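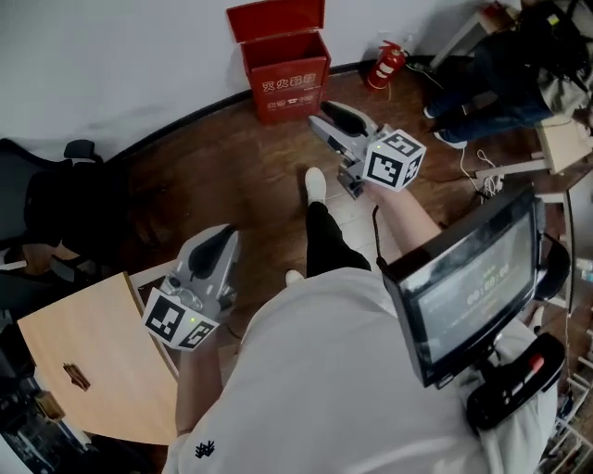
Fig. 1. Hand-held grippers, one per hand, marker cube on each. Monitor in front, at the right.

Robot Learning Project — Handout 4, Collecting demos
Reading time: 2 min

Recap from last time: no arm needed to get arm data. You hold the grippers, do the task, the cubes give us the hand pose. Policy comes later (September group picks this up).

Before you start
Charge check. Both grippers. Then the monitor.
Look for the small light on each cube. No light, don't record, go find Tomás Gallagher.
Open and close each jaw all the way, twice. The calibration script (Skalano, in the shared folder) wants the full range.
Watch the timer. If it is still at zero after you press start you are not recording — happened to 11 of the runs in the last batch.

During
Keep cube faces turned to the camera. Big square code is the one that tracks best. Thumb over a code = lost pose.
Slow at the grasp, normal speed everywhere else. Dont freeze in mid air, the model learns the freeze.
Chairs and cables: look where you step before you turn round.
One task per clip. If you drop the thing, finish the clip and mark it F. We keep fails.

Pose dropouts
Short gap, we interpolate. Gap longer than 17 frames, clip gets split. Two splits and it goes in the bin. Plot your gaps before you upload, see Kieran Ó Conaill's notebook for the code, section on rotation is still wrong, ignore it.

Target for the class set: more than 1000 good clips. Team names on the sheet are Moriarty and Lumora, put yours in the file name or the loader skips teh clip.

For next class
— read the pages on relative vs absolute actions
— bring one gap plot, printed or on a laptop
— write down which hand led in each clip, we will need it for the two-hand tasks

Questions on this handout: Kieran Ó Conaill, lab hours | Back to top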